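# Setting one place: Duygu Akyol on plates, bowls and short handles

2018-10-12

Duygu Akyol writes the table-setting and clearing instructions for Posemel, which supplies small canteens with tableware and the printed cards that go with it. Zerrin Kozan spoke with her over a single place setting: plate, bowl, spoon, fork. The conversation has been shortened.

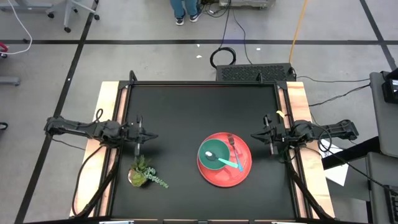
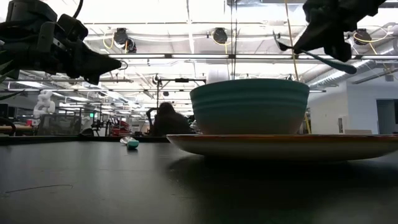
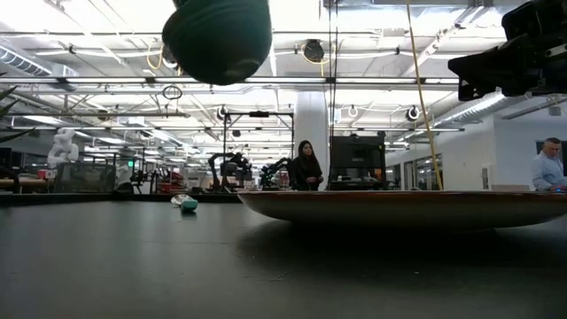

A red plate, a green bowl and cutlery with colored handles.

Akyol starts from the plate. "Everything else is located by it. If the plate is wide and shallow, the bowl has somewhere to go and the cutlery still fits beside it. If the plate has a steep wall, the bowl rocks. I measure the flat part of the plate before I look at anything else."

The bowl she treats as a separate problem. Her cards allow it to stand off center on the plate, which some customers have queried. "A centered bowl looks tidy in a catalog. In use, you want a strip of plate left over for bread or for the spoon. I specify a minimum strip of 2 cm on the wide side. The narrow side can be whatever remains."

She was less patient on the subject of capacity. Posemel's standard bowl is sold as 300 ml, measured to the brim. "No one fills to the brim. The usable figure is lower and I have asked for it to be printed. It has been in the draft since May."

Handles took up much of the hour. Akyol prefers a colored handle to an all-metal one for canteen work. The color makes a spoon easy to find on a dark table or at the bottom of a tub, and it gives the sorter something to go by. Her objection is to length. "A long handle in a light bowl is a lever. You set the spoon down, the bowl tips toward it, and now you are wiping the table. The head should be the heavy end."

Kozan asked whether the spoon belongs in the bowl or next to the plate. Both appear on the cards, depending on the stage. When the place is laid, the spoon lies on the table to the left of the plate. When the place is cleared, the spoon goes into the bowl, the fork goes on the plate beside it, and the whole lot is lifted by the plate. "One lift," Akyol said. "That is the reason for stacking it that way. The fork stays out of the bowl because two handles in one bowl cross over each other, and then one of them slides out when you turn."

The placing of the spoon on the left was a decision made at Arnutia, the first site to use the cards, where the trays came in from the right. It was never changed. Lorum, which came later, asked for a mirrored version and got one – the drawings are identical apart from that.

On surfaces she had a short list of complaints. Matte black tabletops are popular and she does not recommend them. Fine scratches show, pale crumbs show, and under ceiling lights the reflections hide a smear until someone sits down in front of it. The Sarıgül canteen switched to a mid-gray top and halved the time spent on a second wipe, by her own timing.

The current card has 15 steps. Akyol wants to get it down to nine, mostly by merging the separate entries for picking up and putting down. "People do not read 'pick up spoon.' They read where it ends up. So write where it ends up."

The revised card will keep the same order: plate, bowl, spoon, fork. Cups are on another sheet, and she declined to discuss them until the handles are settled.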